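[tzavaras-dev] Wrist camera and the memory slots: planner settings

Print this message | E-mail this message

From: Dragica Nikolovski
Date: March 15, 2022
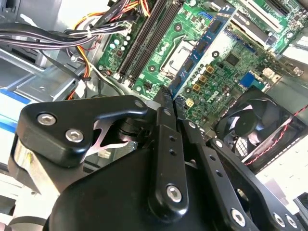 1. The quoted message

Edin Petkov wrote:

> We are moving the Arnwood cell from 1.4 to the new planner and I
> can't get the approach to the memory slots to plan reliably. Out of
> 1,000 planning calls with random start poses, 82 come back with no
> path. The rest are fine, but several of them swing the wrist through
> the power cables. Is there a recommended clearance for open
> desktop cases? I have left everything at the defaults.
>
> Also, does the slot detector still need the CAD model of the board,
> or can it run from the wrist view alone?
>
> Edin

2. Reply

Edin,

The defaults were set for flat trays and are wrong for a computer case. Change these first:

clearance_body: 11 mm
clearance_finger: 0
goal_tolerance_yaw: 1.5 deg

Finger clearance has to be zero near the goal, or the planner treats the module itself as an obstacle and gives up. I would guess that accounts for most of your failures. It only applies inside the goal region, so you will need to draw a box over the slots in the cell file. Without the box the setting is ignored and you get a warning in the log, which is easy to miss.

The cables are a separate problem. The depth map is poor on thin black things, and a bundle of black power leads often comes through with holes in it. Malley has a filter for this (cable_inflate) which fills the gaps and grows the result before it reaches the collision map. It is off by default. Turn it on and rerun the same seeds.

On the detector: no, you don't need the CAD model any more. It looks for the slot edges and the end latches and fits a line through them. The board can sit at any angle in the view. What it does need is an up-to-date finger mask, as our fingers are dark and so are the slots, and with an old mask it will sometimes fit a line to a finger. Teodora Nedeljković changed the mask format in January, so masks made before then must be exported again. Run mask_export with the gripper fully open and then half closed.

One thing I don't have an answer for. On boards with a coloured module already fitted, the detector scores the module's top edge higher than the slot next to it. Ghada Sleiman has a patch that lowers the weight on colour, but it has not been merged. If you see the goal jump from one line to the other between frames, please send me the log.

Could you post your figures again once you have run another 1,000 with the new settings? Same seeds if possible.

Dragica

Print this message | E-mail this message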